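Fastside Sorting Cell: Set-Up and Operation Guide
Section 4. Changing over a station from hand sorting to shared sorting

4.1 Scope

This section applies to stations on the Kurow line where earbuds are moved between trays. It is written for station operators and shift leads. Electrical work and arm calibration are covered in Section 6 and may be carried out only by maintenance staff.

4.2 What changes at the station

Under shared sorting, the arm picks and places single earbuds. The operator no longer handles each part. The operator prepares the trays, watches the first picks of every batch, clears parts the arm has refused, and decides whether a batch is released. Stations run at 500 parts per batch. Staff who previously worked to an hourly hand count are not assessed on that count while assigned to a shared station.

Operators moving to a shared station for the first time must complete the Dokik training module and work one full shift alongside a trained operator. Shift leads record both in the station log.

4.3 Preparing the trays

1. Press PAUSE on the station panel and wait for the steady amber light.
2. Place the source tray and the destination tray side by side on the work surface. Use trays of two different colors. Red and cyan are standard on the Kurow line.
3. Lay the earbuds in a single layer. They do not need to face the same way, but no earbud may rest on top of another.
4. Check that no stem hangs over the rim of either tray.
5. Step back behind the floor line and press READY.

Note: Minor scuffs and small chips at a tray edge are acceptable. Replace any tray that rocks when pressed at a corner.
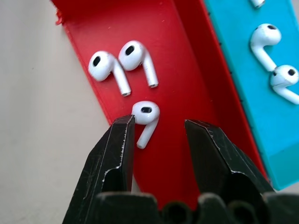 4.4 Watching the first picks

1. Set the speed selector to 70 percent.
2. Press START and observe the first 17 picks from the operator position.
3. Confirm that the fingers close on one earbud only. Where two parts lie close together, the arm may refuse both. Pause the station and separate them by hand.
4. If a part is dropped, press PAUSE, retrieve it, and place it in the inspection bin. Do not return it to the source tray.
5. When the first picks are complete without a drop, set the speed selector to NORMAL.

CAUTION: Do not reach into either tray while the light is green. The fingers can close without warning.

CAUTION: Do not wipe or adjust the fingers during a batch. Wear on the finger edges is to be reported to maintenance at the end of the shift.

4.5 Refused parts and staffing

A refusal rate of around 4 parts per batch is normal. If the rate is higher, the operator may stop the station without prior approval from the shift lead. The stop is entered in the log under the code LATUHERU-HOLD, and the Latuheru support desk is notified by the shift lead.

One operator may attend two shared stations only when both have passed step 5 of 4.4. An operator attending two stations is entitled to the same breaks as before. Both stations must be paused if no relief is available.

4.6 Returning to hand sorting

1. Press PAUSE, then PARK. Wait until the arm is at rest.
2. Turn the key switch to MANUAL and remove the key.
3. Hand the key to the shift lead.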